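Notebook - paper and fold tests, bench 2
7th November

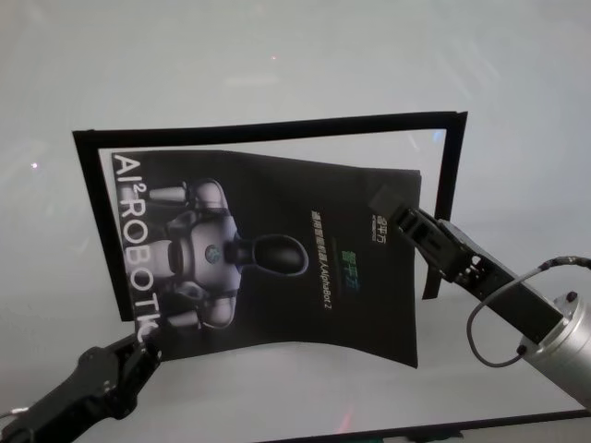
Black printed brochure, held at both sides over the tabletop.

Came in for the morning to finish the fold cracking series while the press was down. Notes are for me and for Sutrisno, who picks this up next week.

Stock on test is the Naludell 150, coated both sides, from the lot that arrived in June. The complaint from Hongate was white lines along the spine fold on dark solids. They sent back a carton and I have been working through it. Total run was 2,439 copies. They say 701 show cracking you can see at arm's length. I have no way to check their count, but the ones in the carton are bad enough that I believe it.

First thing was to find the grain. Cut two strips from an unprinted sheet, one each way, and held them out over the bench edge. Clear difference, the short-edge strip drooped far more. Wet one corner of another piece to make sure and it curled the way I expected. So the grain runs across the spine on this job. Lakmal wrote the layout as grain parallel, and the job ticket agrees with him, so either the sheets were cut from the wrong parent size or the pallet was turned before the guillotine. I would guess the pallet. Will ask on Monday.

Fold tests, all by hand with the bone folder and then the 2 kg roller, one pass:

Cross grain, no score: cracks right through the ink, paper fiber showing along the whole fold.
Cross grain, scored with the narrow rule: better in the middle, still breaks at head and foot.
Cross grain, scored with the wide rule: a few specks, none longer than a couple of millimeters.
With grain, no score: fine hairline if you tilt it under the lamp.
With grain, narrow rule: clean.

I did the wide rule set twice because I had the bead facing the wrong way the first time. Bead goes to the inside of the fold. I know this and still did it. The first set is in the scrap bin, ignore it if you find it.

Humidity on the bench gauge was 38 when I started and 41 by eleven. That is low for this room. The folder is next to the heater and I think the stock is drying out in the feed pile before it gets to the rollers. Left a stack of unfolded sheets beside the heater for an hour and then folded them cross grain with the narrow rule. Worse than the same sheets kept wrapped. Not a big sample, but enough that I would like the pile moved to the other side or at least kept covered at lunch.

Tried the Guditz water-based coating on some offcuts to see if it would hold the ink together. It does a little, on the scored ones only. On the unscored ones it cracks with the ink and the line looks shinier, so if anything it shows more. Drying time was also longer than the label says, but our bottle is old.

Also tried touching in the white line with a black marker, which Hongate asked about on the phone. It works on one copy. It leaves a purple edge when you look at it from the side, and it came off on my thumb after ten minutes. I would not offer it.

The reprint, if we agree to it, is 2,029 copies. They are short by less than the full run and want to keep the good ones. Paper needed for that has to be cut fresh, the remaining sheets are all the wrong way. There are nearly 122 parent sheets left on the rack by the door. I have put a note on them with an arrow for the grain - please leave the note on.

To do:
Check the parent size on the delivery note against the ticket.
Order a second wide rule, ours has a nick about a third of the way along.
Ask Lakmal whether the solid on the spine can drop to a single black. The ink is heavy there and I think it is half the trouble.
Repeat the with grain set at 50 percent humidity or more.
Lūse job uses the same stock and the same fold. Hold it until the grain is checked.

Test strips are in the gray folder, labeled on the back in pencil. The roller is back in its drawer. Gauge needs a new battery, it was blinking when I left.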